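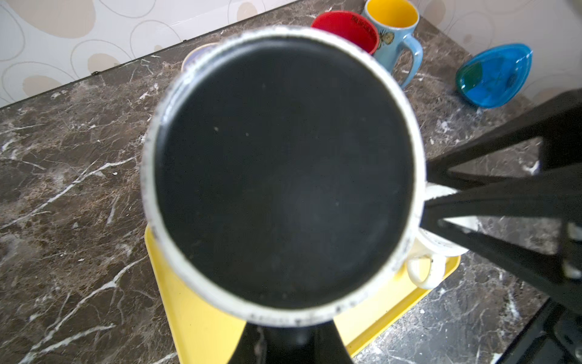
*White mug, dark inside, and a rim with plenty of miles on it.*

# How to host a mug swap (and get the mugs really clean first)

January 2019

I love a mug swap. Everyone brings the ones that have drifted to the back of the cupboard, everyone goes home with something new to them, and there's cocoa! My first was in June, which was a silly month for cocoa, and we still went through 2 pans of it.

The part people skip is the cleaning, so I'm starting there.

## What you need

- Baking soda
- White vinegar
- A soft sponge and an old toothbrush
- A big bowl or a clean sink
- Dish towels, more than you think

## Clean the mugs

1. Wash everything in hot soapy water and rinse well. Plenty of mugs only need this much.
2. For tea and coffee rings, stir baking soda with a little water until it's like toothpaste. Rub it around the inside with the sponge, then leave it for 16 minutes while you do the next one.
3. Go around the handle joints with the toothbrush. So much gunk hides in there!
4. For chalky hard-water marks, fill the mug with equal parts vinegar and warm water and let it sit. Don't do this on metallic trim or hand-painted patterns.
5. Rinse, dry, and run a fingertip gently around the rim. If you feel a rough spot, the mug can hold pencils, and it makes a very good home for a small cactus too.

Dark glazes are tricky to judge by eye. I tip them toward a window and wipe the inside with a white paper towel, and if the towel stays white I'm happy.

## Set out the table

Trays are your best friend. They let you move a whole group of mugs at once when the snacks show up, and a bright one makes even plain mugs look cheerful. 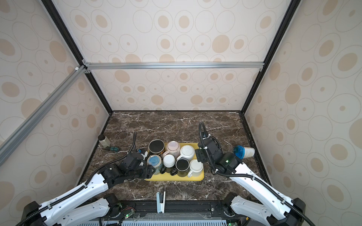
*Seven mugs sharing one yellow tray.*

Leave enough room to grab a handle without knocking over the neighbor. My friend Bereket Hailu puts a slip of paper under each mug with a line about where it came from, and I've copied him ever since. People spend ages reading them (and then argue over the souvenir ones, which is half the fun).

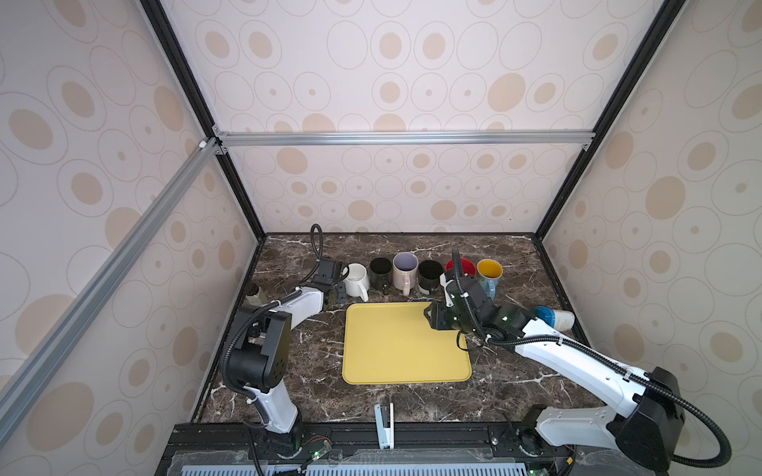

## Run the swap

1. Have guests draw numbers from a bowl.
2. Go in order, one mug per turn. Up to 3 steals per mug keeps things lively, after that it's safe.
3. Once everyone has a mug, open up the leftovers for a free-for-all.
4. Rinse the new mugs and pour the cocoa straight into them.

Our biggest swap had 43 mugs on the tables, and almost all of them found a home. The rest went in a box by my back door, ready for next time.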